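Stistach Hamura 34: Offload and Catalog Software for Small Video Teams

If you have ever come home from a long shoot with a pocketful of cards and a laptop that is nearly full, Hamura was made with you in mind.
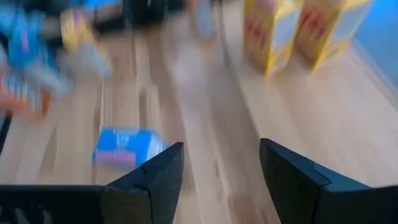

It copies your footage to as many drives as you like in one pass, checks every file against the original, and then remembers where each clip went, so that when a client calls in February asking for that one interview, you can find it without plugging in every drive on the shelf (we have all been there!).

Version 34 is the biggest update we have put out in a good while, and a lot of it came from your letters. The catalog now keeps small previews of your clips, which means you can browse a drive that is sitting in a closet across town. Search is quicker too, and it finally looks inside your notes as well as file names. We also reworked the copy queue. You can pause a job, pull a card, put it back later and carry on from the last finished file.

Ongart, our companion tool for folder templates, now comes in the same download. Set up your folders the way your editor likes them, save the layout, and Hamura will build it fresh for each job. There are 71 starter templates, and you are welcome to change them or throw them all out and make your own.

What you get
Hamura 34 for Mac and Windows
Ongart folder templates
Catalogs of up to 700 drives
Copy reports in PDF and plain text
One year of updates and email help

Price
A single license is $392 and covers two computers belonging to the same person. Upgrades from version 33 are free if you bought it this year. Older licenses can be upgraded at a discount, and the store will show you the price once you type in your key.

Good to know
Catalogs made in earlier versions open just fine, but once they have been saved in 34 they can't go back, so please keep a copy. Tape drives are not supported yet. If your team shares one catalog over a network, have a look at Urkusgate, our server edition, before you order.

Page updated 18/09/2022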